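Mavine Public Safety Log, Support
Ticket 2741: One stolen snowblower, sent out as a crime wave
Opened: 2024-11-23
Customer: Tendby Police, records desk
Status: Open, then Closed, then Open again

What happened
We publish the daily police log through Mavine, and residents can sign up for burglary alerts by street. Last night a snowblower was taken from a garage on Asfaw Street. One report, one garage, one snowblower. The system sent the alert 51 times. By breakfast the front desk had taken calls from people who believed every garage in the east end had been cleaned out overnight, and one from a man who wanted to know who on earth owned that many snowblowers.

What we tried
Turned off alerts for Asfaw Street. The alerts went on under "Asfaw St."
Turned off "Asfaw St." as well. Quiet for seven minutes, then it started again under "Asfaw Street (rear)."
Deleted the entry and typed it in again. Do not do this. The deletion was announced to subscribers as a new incident.
Logged out and in. I know you were going to ask.

First reply from Mavine support
Thanks for reaching out. Duplicate alerts usually mean that a resident has signed up more than once. Please ask the resident to check their preferences. We are marking this ticket as solved.

Reopened by customer
It isn't solved. I signed up once, at my own kitchen table, and I got all of them. So did the chief, and he is taking it less well than I am. The send log shows the same case number on every line, with the time of the theft creeping forward by a minute on each one. According to your software, the thief is still in there.

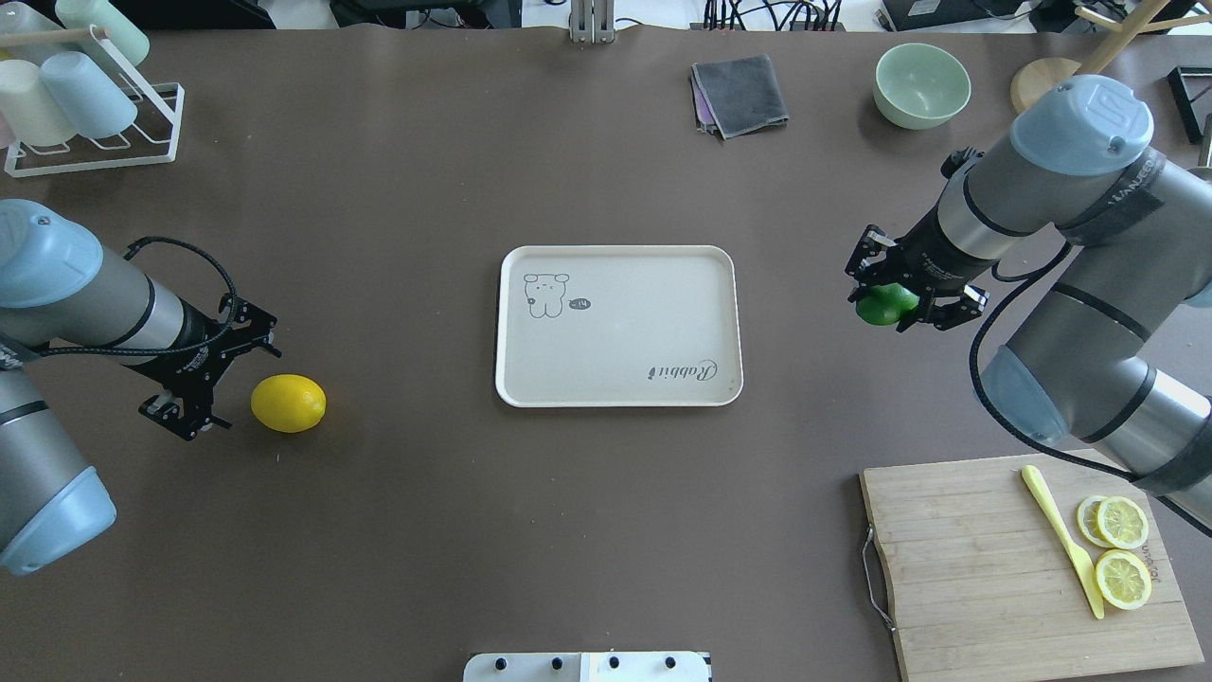 Hiwot Gudeta wrote that the creeping time was the useful part. Each time the officer's report is saved, she said, the log checks whether the time of the incident has changed, and if it has, it treats the thing as a fresh burglary. She asked whether anyone at Tendby had left the report open on a patrol car laptop, and whether the time field on it was set to "Now."

Customer
Went down to the lot and looked. Report open, time field set to "Now," autosave on. The officer says it came that way from Iltetti, who set up the laptops in March. Closed the report. No alerts since.

Mavine support
Good news. To stop it happening again:
Settings, Incident Form, Default Time: change "Now" to "Blank."
Settings, Alerts, Send Once Per Case: tick the box.

Customer
Done on both counts. Could I ask why Send Once Per Case is a box you have to tick? I am trying to picture the department that wants the other one.

Mavine support
We have passed your comment along as a feature request.

Customer
One more thing before you close this. We need to send a correction, and the correction form will not go over 200 characters. My draft explains that there was a single theft, that the time was wrong, and that the deleted entry was not a second theft. It does not fit. The version that does fit reads "There was one snowblower. Sorry." The chief has approved it. Please confirm that it will go out once.

Mavine support
Confirmed in the test account. You should receive one copy.

Customer
Received two. The second is to "Asfaw St." Leaving this open.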